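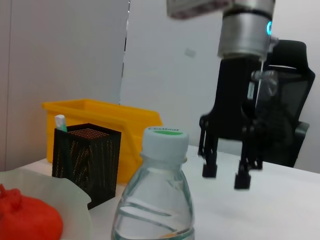 Booked through a website, airline moved my flight, and each one tells me to ring the other

Posted by Nnamdi Anozie

Hello everyone, first time posting so please forgive me if this has been covered before (I did have a look through the older threads, but most of them seem to be about lost bags).

My wife and I are flying over to see her parents in May. I booked the whole trip on Bako, mostly because it came up cheapest and I've used them before for hotels without any bother. The flights themselves are with Kernis Air, out of Sivasbridge with one change on the way. Last week I got an email from Kernis, very cheerful, saying there had been "a small adjustment to your itinerary". The small adjustment is that our first flight now leaves at 2 in the afternoon instead of early morning, and lands after the second one has already gone. The email had a big green button that said Accept, and no button that said anything else.

So I rang Kernis. I was on hold for 46 minutes, listening to the same bit of piano, and then a very polite young man told me that he could see the problem and agreed it wasn't possible to make the connection, but that as the booking belonged to the travel agent he wasn't allowed to touch it. I asked who the travel agent was and he said Bako. I said Bako is a website. He said yes.

So then I went to Bako, who don't seem to have a phone number anywhere I can find, only a chat window. The first thing in the chat was automated and kept offering to sell me travel insurance. When I finally got through to a real person she told me that schedule changes are made by the airline and I must contact the airline. I've now been around this circle twice, and had a different person at each end every time, so I start from the beginning and spell my surname again.

I haven't pressed Accept. I'm frightened to press anything, to be truthful. Has anybody been through this and come out the other side with seats? I'd be happy with the flight the day before, which still shows plenty of room on the Kernis site, and I don't particularly want a refund as the fares have gone up a lot since I paid. My wife has suggested the bus, but I think she is joking.

Thank you in advance for any help, and sorry for the length of this.
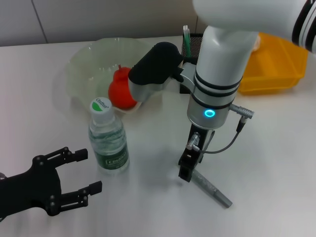
Cyan status light on, over the white table

Answers

Sabine Albers

Oh Nnamdi, you poor thing, I felt my shoulders go up around my ears reading that. I worked the phones for a travel agency for years (the old sort, with a shopfront and a jar of lollies on the counter) and this exact runaround was our bread and butter, so let me see if I can help you get out of it.

First, you did very well not to press Accept. Leave that button alone. Once you accept, you've told them you're happy with the new times, and it becomes a good deal harder to argue afterwards.

The young man at Kernis was telling you the truth, in his way. When a booking is made through an agency, the agency usually holds the ticket and the airline's front-line staff are often told to send you back there. So your main fight is with Bako, and the trick is to ask for something very particular. If you say "my flight has changed, what can you do?", the person on chat reads you the line about contacting the airline. If you say "the airline has made an involuntary schedule change that breaks my connection, and I'd like you to request rebooking at no charge onto this flight on this date", you've given them a job they can pass along to somebody. Use the word involuntary. It's an ugly word but it's the one they have a box for.

Have the flight number you want ready before you start, and a second choice behind it. Please do check the whole way through, both flights, and look at how long you'd have in between. I've known people who were so pleased to get the first leg sorted that they forgot all about the second.
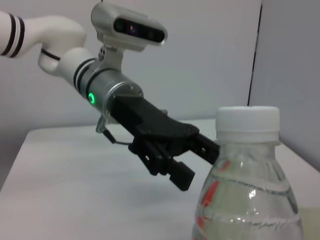 Ask them for a case number at the very start of the chat, before you explain anything at all, and then save the chat. Copy it into an email to yourself if there's no button for it. Next time you get a new person (and you will, I'm sorry to say) you give them the number first and they can read the history. It won't save you spelling your surname but it should save you the rest.

If they still say no, go back to Kernis once more and ask whether they can put a note on the booking authorising the agency to change it. Some airlines will do that even when they won't make the change themselves. Then back to Bako with the name of whoever wrote the note. I'd try early in the morning, the queues are usually kinder before breakfast.

When it's done, wait for the new e-ticket to arrive, and then look the booking up on the airline's own site to see that it says confirmed. A nice message in a chat window isn't a ticket.

Do come back and let us know how you get on. And give my best to your wife, I liked the bus joke!

varnolix_fan

Just cancel and book direct. I had the same with a different site and it took 4 months to get my money back, never again. Always book direct. They gave me 3,000 points for my trouble, which doesn't even get you a sandwich.

Reply from Nnamdi Anozie

Sabine, thank you so much, you're very kind. I've got my two choices written down on the back of an envelope and I'll have a go at the chat tonight once the kids are in bed. I didn't know I could ask for the note on the booking, neither of them mentioned it. To the other gentleman (or lady), I do take the point about booking direct, but I'd rather hang on to these fares if I possibly can. My wife says she wasn't joking about the bus.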